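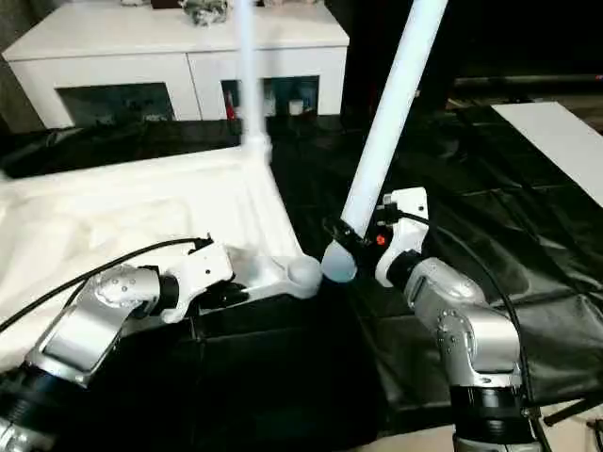

According to Fahad Khokhar, the hardest part of the work is keeping spore counts comparable from one month to the next, and anyone applying should be told so before they read the rest. The remainder of this notice sets out the post in the usual order.

Print this page
E-mail this page

Laboratory Technician, Bacterial Spore Collection
Matheson Laboratory, Department of Microbiology
Full time, fixed term for two years

The post

Matheson Laboratory wishes to appoint a technician to look after its collection of spore-forming soil bacteria and to carry out routine germination tests on it. The collection holds 746 isolates, mainly Bacillus and Paenibacillus, with a smaller number of Clostridium strains kept separately. It is planned to reach 1,000 isolates by the end of the post. New material comes from farmland and woodland soils sent in by the field group.

A spore is a resting form. Some bacteria make one when food runs short, and in this state they can survive drying, heat and many disinfectants for long periods. When conditions improve, the spore takes up water, breaks down its outer layers and starts to grow again. This return to growth is called germination. In any batch of spores a small share will germinate very late, or only after a second treatment. The laboratory studies these slow spores, which are a known difficulty in food processing and in the cleaning of equipment.

The study is named Nudirlow. It compares how quickly spores from different soils respond to a fixed set of nutrients, and whether the response changes after storage. The technician will work on the storage side of the study. A second member of staff, already in post, deals with the sequencing and will not share the bench duties described below except during leave.

Duties

Receiving soil samples, recording them and storing them cold until they are processed.

Heat treatment of soil suspensions to remove growing cells, followed by dilution and plating on agar.

Picking single colonies, streaking to purity, and checking each isolate by Gram stain and phase contrast microscopy.

Preparing spore stocks, washing them free of cell debris and measuring their purity under the microscope. A stock with visible growing cells is washed again or discarded.

Running germination tests in the plate reader. The usual measure is the fall in optical density as spores take up water and lose their bright appearance. Plate counts are made alongside for every stock.

Anaerobic work with the Clostridium strains. This is done in a cabinet and takes longer than the same work on the open bench. Training will be given.

Entering results in the laboratory database, Iven, on the day they are obtained. Iven keeps a full record of changes, and an entry cannot be deleted once saved. Corrections are added as a note with initials.

Making up media and buffers, running the autoclave, and keeping the test strips and temperature records that go with it. Spores are used as the check organism for the autoclave, so the technician should understand what a failed strip means and whom to tell.

Keeping the freezer map up to date. The older part of the map is on paper and has yet to be copied across. Some of the older boxes carry two numbering systems, and the second of these is the one in use.

The technician will also help with the ordering of consumables and will take a turn on the incubator alarm rota. Calls outside working hours are uncommon and are paid.

What is required

A degree, a higher national qualification or equivalent experience in microbiology, biology or a related subject.

Practical experience of aseptic technique, serial dilution and plate counting. Applicants who gained this in a water, food, dairy or hospital laboratory are as welcome as those from a university.

The ability to follow a written method exactly, and to write down any departure from it.

Confidence with spreadsheets. Programming is not needed. The analysis scripts are maintained by the study lead, Begoñe Moya, and the technician will only have to supply tables in the right layout.

Good use of a light microscope, including setting up Köhler illumination without help.

What would be useful

Experience of spore-forming organisms, anaerobic methods or work in a culture collection.

Some knowledge of the Ultik plate reader or a similar instrument. The Ultik software has its own way of naming wells and exports them in column order, which has caused errors in the past. A short written guide is kept next to the instrument and new staff are asked to read it before their first run.

A driving licence, for occasional collection of samples from the field group. The laboratory has the use of a van.

Safety and health

All strains in the collection are handled under the department's containment rules for their hazard group. The Clostridium strains do not include toxin producers of medical importance. Any isolate that cannot be placed to genus level is held in quarantine until its sequence has been read. The person appointed will be asked to complete a health questionnaire, and anyone whose immune system is weakened, or who expects this to change, should speak in confidence to occupational health before accepting. Soil dust is controlled by working in a cabinet, and a mask fit test is carried out in the first week.

Hours and conditions

The post is based at the main laboratory building. Normal hours are worked during the day, with some freedom over starting time, although germination runs are best begun early in order to finish before the plate reader is needed by others. Plates set up on the last working day of the week have to be read on time, and weekend counting is shared between the bench staff. Time off is given in return.

Part-time working will be considered if two applicants wish to share the post. They should apply separately and name each other in the covering letter.

The appointment is on the department's technical scale, with the starting point set according to experience. There is a probation period. Leave, pension and sick pay are as for other technical staff. The post depends on the study's present funding, and applicants should not assume that it will be extended.

The work is repetitive. A full stock check covers every box in the freezers and runs to several weeks of thawing, plating and counting, with the same steps each day. Technicians are named on papers to which their results contribute, and there is time set aside each month for reading or training.

How to apply

Please send a curriculum vitae and a covering letter of no more than a page or so. The letter should describe one piece of bench work you have carried out yourself, the organism used, the method, and a problem that arose with it. General statements of interest in science may be left out. Names of referees are needed only at interview.

Applications close at noon on the last working day of September. Interviews will be held in person where possible and will include a short practical task: a dilution series, plated in duplicate, and a count of plates prepared beforehand. Materials and a clean laboratory coat are provided. Applicants who need adjustments to the bench, the microscope or the timing of the task should say so when they accept the interview.

Questions about the bench work may be sent to Fahad Khokhar, and questions about the wider study to Begoñe Moya, both at the departmental office. Visits to the laboratory before the closing date can be arranged, but not while the anaerobic cabinet is being serviced - the office will have the dates.

Print this page
E-mail this page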